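Minimum night flow in small water systems
Speaker notes, November session

Slide 1. Start with the definition. Minimum night flow is the lowest inlet flow to a metered zone between 2 and 4 a.m. Legitimate use is small then, so leakage is most of what remains. Say this slowly. The rest of the talk depends on it.

Slide 2. Cornard district: 8 zones, 1,177 service connections, one supply main from the Itine reservoir. Mostly cast iron, with plastic on the newer streets. Pressure is not managed anywhere except Kimaro.
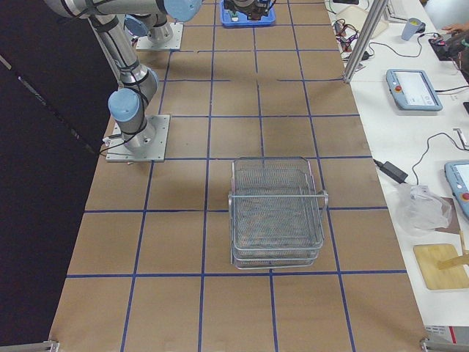
Zone boundaries follow existing valves. Before trusting any zone meter, close the boundary valves and run a zero-pressure test. Two of ours were passing. Mention that the balance looked fine on paper until the test.

Slide 3. Logging interval. Fifteen minutes is enough for trending. Use one minute when step testing. Flidirell loggers store pulses, not flow, so check the pulse weight against the meter plate. A wrong pulse weight gives a clean-looking curve at the wrong height. 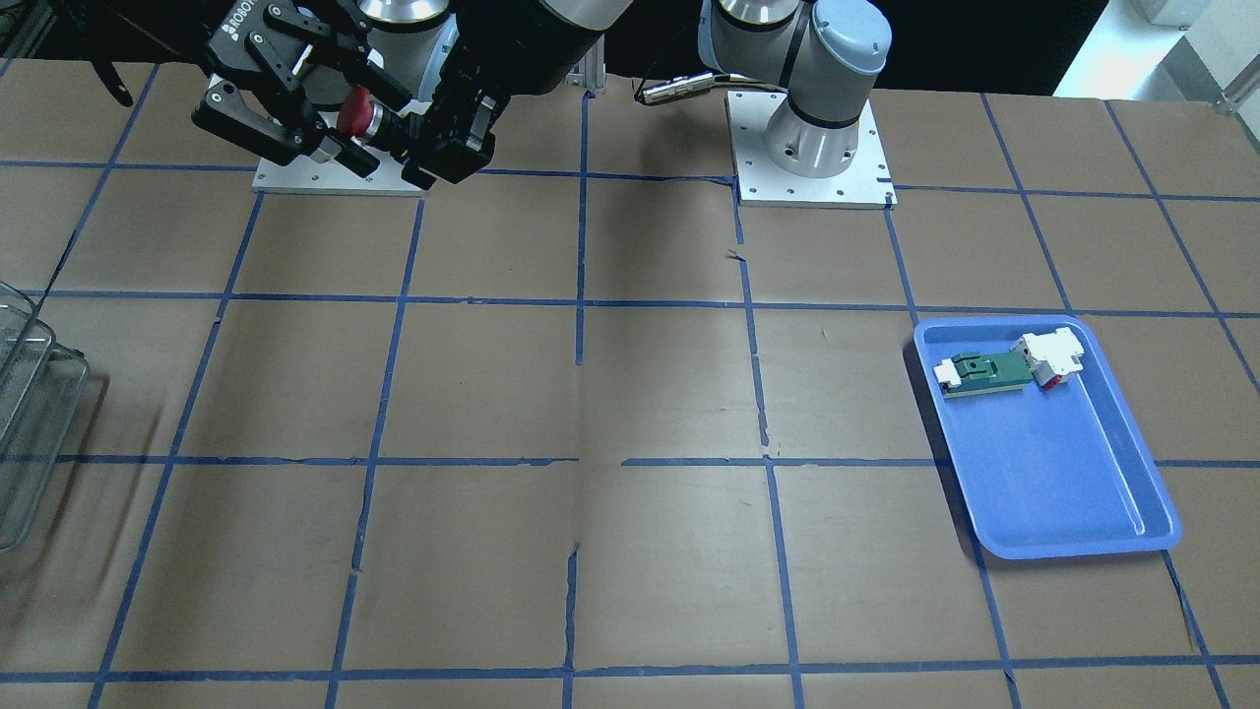 Can night flow be used where there is night irrigation?
It can, once the irrigation accounts are metered separately and subtracted at the same interval. Monthly billing data is too coarse for this.

Slide 4. Kimaro results. Night flow before repair was more than 700 gallons per hour above the expected figure. Step test closed one street at a time, starting farthest from the inlet. Largest drop was on the lane behind the school. Repair was a split collar on a service tap. Show the before and after curves on the same axis. Do not zoom.

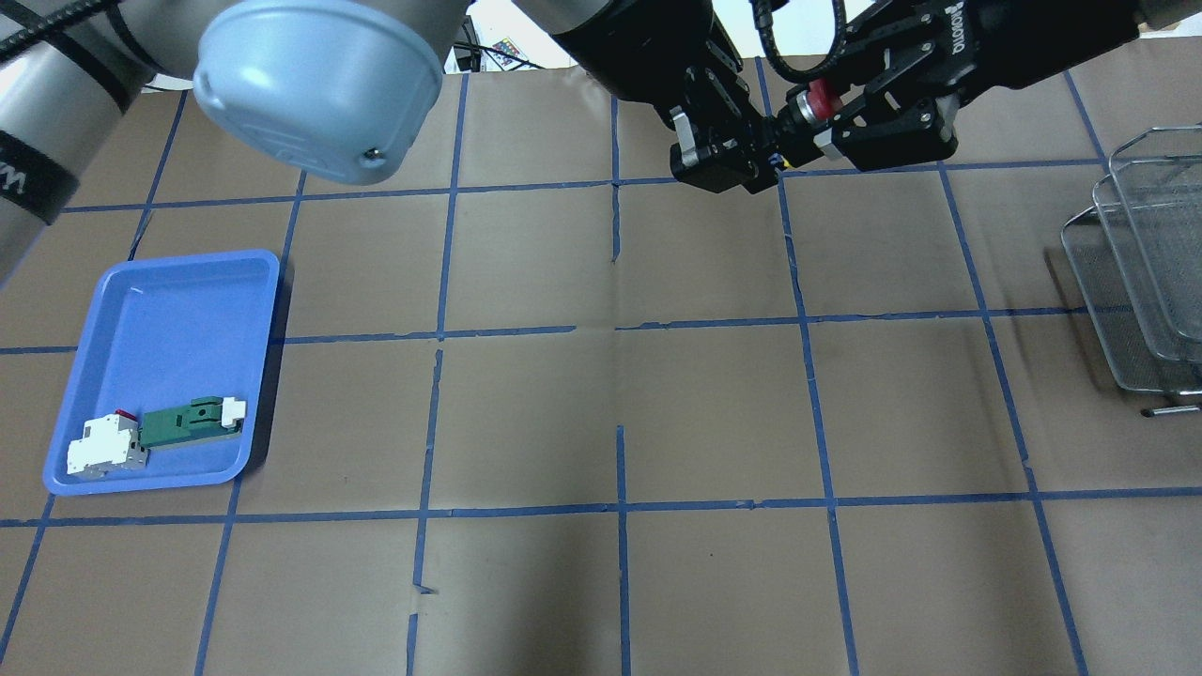 Marit Oxenholt

Slide 5. Pressure correction. Leakage rises with pressure, and pressure is highest at night, so multiplying the night figure by 24 overstates the daily loss. Apply the night-day factor. If asked for the exponent, we used 1 for mixed pipe.

Slide 6. Limits. Zones under 162 connections give a noisy baseline, and one running toilet shows up. Average over a week before sending a crew.

Leave slide 6 up for questions. The worksheet is in the handout, page 2.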